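Setting Up a Hastum Two-Arm Bench Unit at Home: Guidance for Subscribers 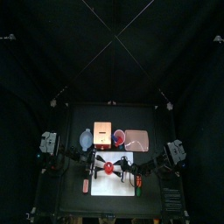 Mereana Rewi writes that the Hastum rental paid its way only after she stopped giving it the whole craft drawer at once. She now sets out one task per session and puts everything else out of reach.

The Bovora advisory desk endorses that practice and offers the following guidance to households considering the service.

Placing the work
Set the item to be handled in the middle of the table, on a board of contrasting color. Keep cups, boxes and trays in a row along the back edge, where either arm can reach them. Leave a hand's width between containers.

Surroundings
A plain dark surface and dark fabric walls reduce glare. Wash the fabric by hand and hang it to dry before refitting.

Cables
Check each cable for slack before starting. A cable that pulls tight at full reach should be rerouted, and the arm should be switched off while this is done.

Small items
Pens, erasers and similar objects should stand clear of the board until needed. Subscribers report fewer dropped pieces with soft-sided trays than with glass jars.

Cost and support
The basic plan includes 2 service visits a year. The desk received 1,054 inquiries about the unit up to June, more than 3 in every ten of them concerning cleaning. Wipe the grippers with a barely damp cloth and do not use solvent.

Requests for a home visit should be addressed to Kartini Tambunan by 7th August.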